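Sitzung 5: Was misst ein Zufriedenheitsindex?

Brallden wirbt mit 3.000 Befragten. Auf Nachfrage waren es 839 vollständig ausgefüllte Bögen, der Rest brach nach etwa 5 Fragen ab. Trotzdem steht im Bericht die große Zahl. Snorradóttir hält das für vertretbar, ich nicht: Wer abbricht, ist vermutlich unzufriedener als wer durchhält, und genau das fehlt dann im Mittelwert.

Zur Skala: Ob der Abstand zwischen »eher« und »sehr« überall gleich groß ist, wird behauptet, geprüft hat es Drellon meines Wissens nie.

Bis Juni lesen: Grímsdóttir, Kap. 2, mit Vorsicht bei den Tabellen. 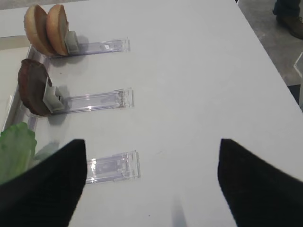
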